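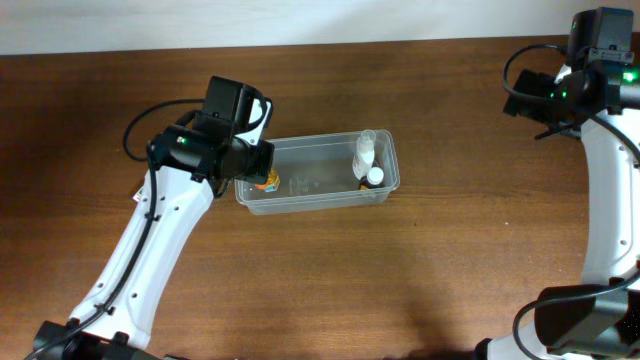
Anyone else been stung on minimum runs lately? We've got 2 screens at the Scanlon, the big one is 209 seats, and Trernutow want every showing in the big one for a fortnight or we don't get the film at all. Matinees included. In a town the size of Fuddale everyone who wants to see it has seen it by the first weekend. After that I'm heating an empty room. A programme is like that clear plastic bin on the table, it's got sides, you put one big thing in and there's no room for the small stuff. We had a lovely little documentary lined up for April and it's gone. How are other single-site places handling this? Do you push back or just swallow it?

*posted by backrow_fuddale*

---

**projbox**

Swallow it. Sorry. If you don't the multiplex up the road takes it and your regulars go there and find out the seats recline.

---

**twoandsix**

Disagree with projbox, you can push back, you just have to do it early. Once the booking sheet is signed your done. We got evenings only in week two out of a different distributor, just by sending last year's figures with the drop-off showing. They're not daft. An empty matinee earns them nothing either.

What's the minimum guarantee? That's the bit that hurts, more than the percentage.

---

**backrow_fuddale**

£349 a week against percentage. Doesn't sound a lot till you've had a wet week two with the heating on. First week fine, we cleared it by the first evening. It's the second one.

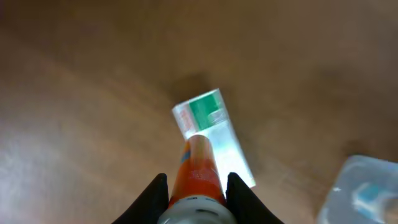 And the percentage slides down as the run goes on, so on paper week two is the good week for us. On paper. Only if somebody turns up. Last time we took less on the door than the guarantee, so the sliding bit never came into it.

---

**Noreen Noonan**

I booked for a small circuit for years so can maybe see it from the other side a bit. The long run isn't there to squeeze Fuddale. They write one set of terms and send it to everybody, and the person sending it often hasn't the say-so to change it. Ask for the name of whoever does. Then ask for ONE thing. Matinees, or moving to the small screen in week two. Not both, you'll get neither.

Also how many did you do over the whole run last time? And which days?

---

**backrow_fuddale**

1039 admissions whole run. Nearly all of it week one. Could get it by day out of Trindilar but the export comes out with the dates in American order and I lose the will.

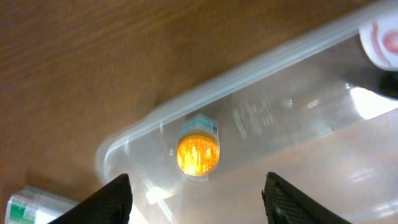 *Clear plastic container on the wooden table.*

---

**projbox**

Trindilar export – change the region in the report settings, not the main settings. Different menu. Took me months to find it.

Still think you're wasting your breath with the distributor btw. Noreen's lot were a circuit, they had a bit of weight. One cinema on its own is a rounding error.

---

**Noreen Noonan**

It wasn't much of a circuit! And rounding errors get let off all the time, projbox, that's rather my point. It costs them next to nothing to say yes.

---

**twoandsix**

What she said. Also nobody's mentioned holding off. Take it three weeks after release and the terms are a different animal, no minimum showings, one or two evenings if you like. Our audience is older, they'd rather wait than drive. We do pensioner mornings on week four titles and they're the best thing on the sheet. Tea and biscuit in the price.

---

**backrow_fuddale**

Thought about it but the kids' titles don't hold. By week three every family in the valley has been elsewhere. Works for the grown up stuff I agree, might split it that way. Family films on release and take the pain, everything else late.

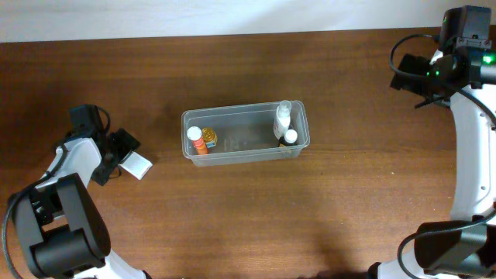 *Clear bin with the bottles in, orange one towards the left end.*

---

**projbox**

Splitting it is sensible. I'd go along with that.

---

**twoandsix**

Blimey.

---

**backrow_fuddale**

Region setting worked, ta projbox. Daily figures are grim reading, second week matinees worse than I'd remembered. Going to send them over with just the one ask, small screen for week two. Noreen, do you put the figures in the email itself or attach them?

---

**Noreen Noonan**

In the email. Short table, top of the message, ask underneath. They don't open attachments before lunch. And ring in the afternoon to check they've got it.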